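Guides > Kitchen & Pantry > Stotico Stoneware Crock > Set-Up
Posted in: Owner's Manuals, Fermenting at Home
April – by Hélène Landry

Section 3: Getting Your Crock Ready for Its First Batch

Welcome back, and congratulations on getting the Stotico out of its box, which I know is a bit of a wrestling match! If you've just come from Section 2 you should have the crock, the lid, the two half-moon weights and the little bag of spare parts on the table in front of you. If one of those is missing, stop here and write to the Dresitz parts desk before you go any further, as the weights are matched to each crock at the factory and a pair borrowed from a neighbor's will probably not fit.

Set aside a quiet hour or so for this part. Most of it is waiting, so you can get on with chopping cabbage in between, or just put the kettle on.

3.1 Choosing a spot

Think about this before you fill anything, please. A full crock is a heavy, sloshing thing and you will not want to move it once the brine is in. You want a level place, out of direct sun, that stays fairly cool all day long – a pantry floor is lovely, and so is the end of a counter well away from the stove. In my own house up in Cairns Hollow the mudroom does very nicely until June, and then everything moves down to the basement.

1. Wipe the surface and let it dry.
2. Set the empty crock down and press gently on opposite sides of the rim. If it rocks, try turning it a quarter turn before you reach for a shim.
3. Leave a hand's width of space on every side for lifting the lid.

NOTE: On marble or other polished stone, lay a folded dish towel down first. Brine will drip sooner or later, and salt and vinegar are both unkind to a polished finish.
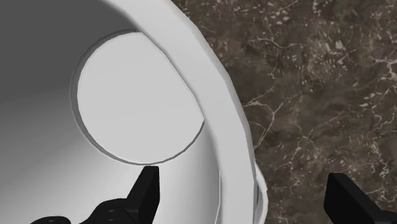 Fig. 3-1. Open vessel on a dark marble-patterned surface, from above.

3.2 Washing and checking

4. Wash the crock, lid and weights in warm water with a small squirt of plain dish soap. Skip anything scented, because the smell lingers and you'll be tasting lavender in your pickles for weeks.
5. Rinse twice, and then once more for luck.
6. Run a fingertip slowly all the way along the rim and around the inside, feeling for chips or rough places. Do the same for the edges of the weights.
7. Fill the crock with cold tap water to a couple of inches below the rim, and let it stand for 36 minutes. That's the figure Dresitz gives, and I've never found out why it isn't 35, but I set my timer for it all the same.
8. Feel around the base with a dry paper towel. It should come away dry.

CAUTION: Never pour boiling water into a cold crock. Stoneware can crack from the shock, sometimes with a bang. Lift with both hands under the base and never by the rim.

3.3 Mixing your first brine

The recipe that came on the card is for a full crock, and it's a lot of brine. If you're new to all this, I'd start with a smaller batch. For 3000 milliliters of water you'll want 53 grams of salt, weighed on a kitchen scale. That makes a mild brine that suits cucumbers you plan to eat fairly soon. For longer keeping, turn to the chart in Section 5.

9. Warm a cupful of the water, stir in the salt until it's completely dissolved, and add it back to the rest.
10. Let the brine come down to room temperature – be patient with this one.
11. Pack your vegetables, lay the weights on top, and pour until they're covered by an inch or so.
12. Put on the lid and write the date on a piece of masking tape. I stick mine to the wall behind, where it won't get damp.

NOTE: If you're using Sunivcombe coarse salt, do go by weight. The flakes are big and airy, and a spoonful holds a good deal less than you'd think.

Leave everything be for about 10 days, peeking every other day to see that the vegetables are still under the brine. Topping up, skimming and what the various smells mean are all covered in Section 4.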